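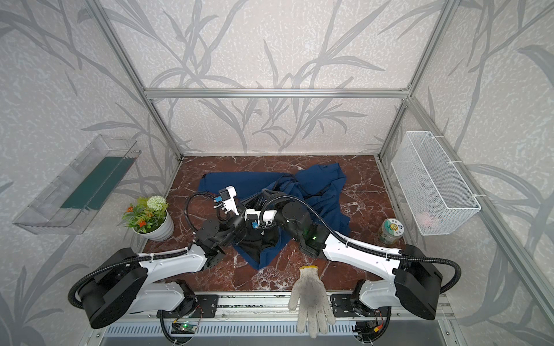 Both arms on the navy one, Meston bench.

November, 6:40 am, kitchen. Coffee too weak. Budget sheet due to Teodor by noon and I have not slept on it like I said I would. So writing it out here first, then copying the sane parts over.

The ask: second cell at Lollbridge. Same two-arm layout as Meston, same marble top (it's heavy, freight killed us last time, don't forget freight!!). Two quotes in the folder. Söderlund wants the whole thing as a package – arms, grippers, framing, one year of support. Cirstead sells the arms bare and we build the rest ourselves, which means me and a hex key again until Christmas. Cheaper on paper. I know what paper is worth.

Things that bug me about the Cirstead quote:
cable hose not included, separate line, 963 for the set. For hose.
gripper fingers not included.
lead time 9 weeks "from confirmation" and they won't say what counts as confirmation. Asked twice.

Things that bug me about Söderlund: everything else on the page is fine, it's the total. Also the support contract renews by itself, found that in the small print on the last page. Circle that for Teodor. He'll say he already saw it.

Went through the Meston pictures last night to work out what we really use. Wanted a parts list that comes from the bench and not from the catalog. Extrusion along the back and up the corners, front rail, slotted grille under it, the little boards and their wiring, clear tray on the left wall, mesh basket on the right. None of the small stuff is in either quote. It never is. Last time it came out of petty cash and then petty cash was a whole conversation.

Wallpaper – keep or not? I want the same leafy gray paper at Lollbridge so the two cells match. Teodor will call it decorating. It's a roll of wallpaper. Putting it under consumables and see if he notices.

Gloves too. Order a box of the white knit ones, the ones in use are gray at the fingertips.

Later, 10:15. Office.
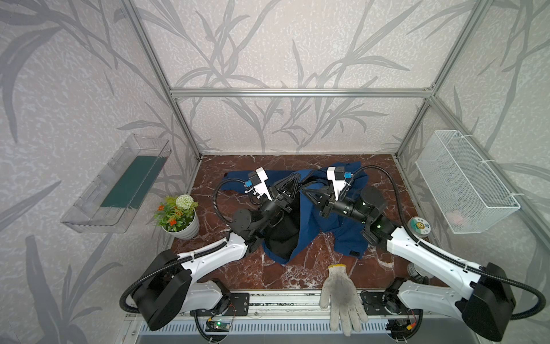
2 min read

Pasted that into the memo draft and the template stuck its reading time on, fine, leaving it. 2 min is optomistic for Teodor, he reads the number at the bottom and then goes back up.

Reason I picked this picture for the memo: the garment work needs two arms and I'm tired of saying so. Finance wants to know if one arm per cell would do and we "add later". Look at it. Left gripper is down in the cloth, right one facing it with a small gap between them. Navy shirt or jacket with a sleeve out to one side and a black lining, all wrinkles. One arm, you'd be dragging it around the marble all day. Wrote a nicer version of that in the memo. Maybe too nice, may put the dragging back in.

Numbers as they stand. Held back 2000 for spares, he'll try to take it, do not let him. Three things it has to cover: fingers, one wrist camera, hose. If a wrist joint goes we're sunk either way and that's the argument for the support contract, so maybe I'm talking myself into Söderlund. Hm.

Called Cirstead at 10:40. On hold, then a nice woman who couldn't see the quote on her screen. Will call back. Did not call back (it's 11:25).

Decided. Söderlund for the arms and grippers, drop the framing from the package, we cut the extrusion ourselves like before. Support for the first year, renewal clause struck out or no signature. Delivery to the Lollbridge side door, front one is too narrow for the crate – check this, I measured it in the summer and wrote it on a box that's gone.

Sent 11:52. Forgot to attach the second quote. Sent again 11:54. Forgot freight. FREIGHT. Sent a third one with only the word freight and a number in it.

Teodor replied "what wallpaper".

Tomorrow: tape measure, side door. Ask whether the marble can be cut local. Box of gloves. Call Cirstead and tell them no, properly, by phone and not email. Eat somthing before noon for once.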